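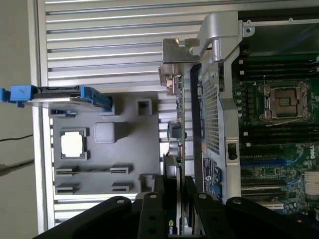 Pulling a graphics card with the arm - finger advice wanted

hhellwig
Evening all. Some of you will remember the arm from the bench drawer thread. It now has a new job, which is taking old Dell workstations to bits, and this week I've got it as far as the graphics card. One finger goes down on each side of the card, it closes, it pulls. That's the plan anyway. What I get is the card lifting at one end and then wedging itself in the slot like a drawer that's been pushed in crooked.

Camera is on the wrist so I can see what it's up to from above. Side panel off, case on its side, nothing clever. The fingers are the straight ones with the little holes along them. Control is the Relteo board, firmware 1052, same as before.

Has anyone got a card out cleanly with a plain two finger gripper? I've got until Friday before I have to give the bench back.

Knut Kröger
Did you undo the bracket first? And the catch on the end of the slot? I ask because I spent a whole evening in May blaming my motors for a screw.

hhellwig
Screw yes, by hand. Catch yes, also by hand, with a plastic ruler. I'm not proud.

flutwood
You're gripping it in the wrong place. Move towards the middle of the card's length and it'll come up level. I'd put some rubber on the fingers as well, bare ones on a circuit board make me wince. Bicycle inner tube and double-sided tape, costs nothing.

Knut Kröger
Don't agree about the middle. The slot connector isn't in the middle of the card, it's up near the bracket, so that's where the resistance is. Grip over the connector and rock it a tiny bit lengthways. It's what your hand does if you watch yourself do it.

flutwood
My hand also holds the other end, Knut. He's got one gripper.

Knut Kröger
Fair, but a heavy card gripped in the middle still tips. Try both and see who buys the biscuits.

wodari_7
Mind what you squeeze. The parts on the face of a card come off easier than you'd think. I took a capacitor clean off one with a much weaker gripper than yours. Also is the CPU out? It looks like a bare socket in there. I'd cover those contacts before waving metal bolts over them.

hhellwig
Socket's empty, yes, chip came out first and by hand. The board is scrap as far as I'm concerned but I take the point, I'd like to do good boards one day. Will cut a bit of card for it.

Tried Knut's version just now. Grip moved towards the bracket, force limit down from 3000 to something gentler, then a slow rock with 10 repeats. Came up at the seventh! Slightly crooked but out. Then it dropped it on the drive carrier, so flutwood, the inner tube is going on tomorrow.

flutwood
So I was half right. I'll take custard creams.

Dreßler
Could you post the rocking routine? I've got a pile of the same sort of machines and only two thumbs.

hhellwig
Will do once I've taken the swearing out of the comments.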